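Rerkville Manipulation Group
Gripper Evaluation Working Meeting: Minutes
September 2018

Present: simulation, controls, mechanical design, test planning. Apologies from purchasing.

1. Minutes of the previous meeting

Accepted with one correction. The closing force limit in item 4 of the July minutes applies to the Favar fingers only. The Adebisi fingers have no agreed limit yet.

2. Status of the simulated bin cell

Simulation reported that the Nirnitance cell model is now the common setup for both finger candidates. The round bin, the wall and the table fixtures are fixed in the scene file. Part positions are reset between episodes. Friction values are still the defaults and have not been checked against the bench.

The cell runs with either controller by changing one line in the configuration. Mechanical design asked that finger geometry be loaded from a separate file so that it can be revised without touching the cell. Agreed.

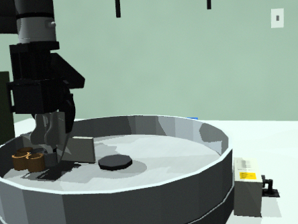
Fig. 1. Simulated cell, gripper over the bin with mixed parts.

3. Approach height and wall clearance

Controls presented the two approach strategies. Strategy A descends vertically to a fixed height and then corrects laterally. Strategy B corrects during the descent. Strategy A is slower but easier to diagnose, as the lateral error can be read at a single point in the log.

The bin wall is the main constraint. For parts lying near the wall, the wrist housing has to clear the rim before the fingertips reach grasp height. The collision mesh for the wall is made of flat segments, and contact reports differ depending on whether a finger meets a segment face or the joint between two segments. Simulation was asked whether a finer mesh would remove the effect. It would reduce it, at the cost of step time. Decision: keep the present mesh for the comparison and record wall contacts separately from part contacts.

Test planning noted that a run in which the finger touches the wall and the grasp still completes is currently logged as a success. Decision: log it as a success with a contact flag.

4. Finger comparison

The plan is 600 episodes per finger set, using the same seeds for both. Round parts, flat parts and block parts are to be reported separately. A single combined rate will not be published, as the July figures were misread on that account.

Mechanical design expects the narrower fingertips to do better on closely placed round parts and worse on flat parts, where there is little side height to grip. Controls expects the choice of strategy to matter more than the choice of fingers. Both expectations are recorded without discussion. 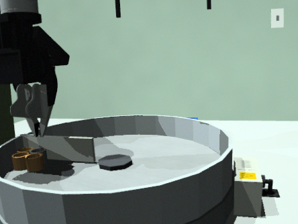
Long parts need their own rule. A grasp away from the center of mass lets the part rotate in the fingers during the lift, and the present success test only checks that the part has left the floor. Simulation proposed adding a limit on tilt at the end of the lift. Agreed in principle. The value will be set after the first batch has been reviewed.

Closing time was also raised. The controller waits 700 ms after the close command before lifting. Logs from the trial batch show the finger position settled at 425 ms in the slowest case. Controls would like to shorten the wait. Test planning prefers to leave it alone until both finger sets have been run. Decision: no change for the comparison.

5. Camera view

The fixed view used for review gives a partial view of parts that stand one behind another. A second view was requested. Simulation can add one without affecting the physics but warned that rendering time goes up. The second view will be rendered for failed episodes only.

6. Actions

Simulation: move finger geometry to a separate file.
Simulation: add contact flag and split wall contacts from part contacts.
Controls: freeze both strategies and tag the version used.
Mechanical design: supply final Adebisi finger geometry and a proposed force limit.
Test planning: issue the seed list and the reporting template.

7. Any other business

The controller license covers 3 seats. A fourth user has been running on a shared login, which causes dropped sessions. Purchasing to be asked for a quote.

Next meeting to be called when the first batch is complete.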